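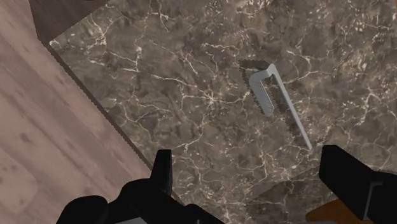

Visit to Ralness, Brosen, April 10, 2024

A delegation from the Janevski training centre was received at the Ralness open day by Drita Kelmendi, head of customer trials. The purpose of the visit was to assess Brusta, the firm's simulation package for planning and rehearsing gripper work, which is offered to colleges on a yearly licence.

The demonstration dealt with the picking up of bent metal parts. Ms Kelmendi explained that users may change the surface, the lighting and the position of the part between trials, and that each trial is stored for later review. The licence covers 17 workstations and includes 2 days of training on site. The price quoted was 1,097 euros a year.

Members of the delegation found the controls easy to learn. Costel Kadrić asked whether the centre's own part drawings could be loaded - this is possible, although files must first be converted by Ralness. Shadows are drawn with rather rough edges, and the firm stated that an update is planned for May.

A trial licence has been requested for the workshop. Mr Kadrić will report on its use to the teaching staff.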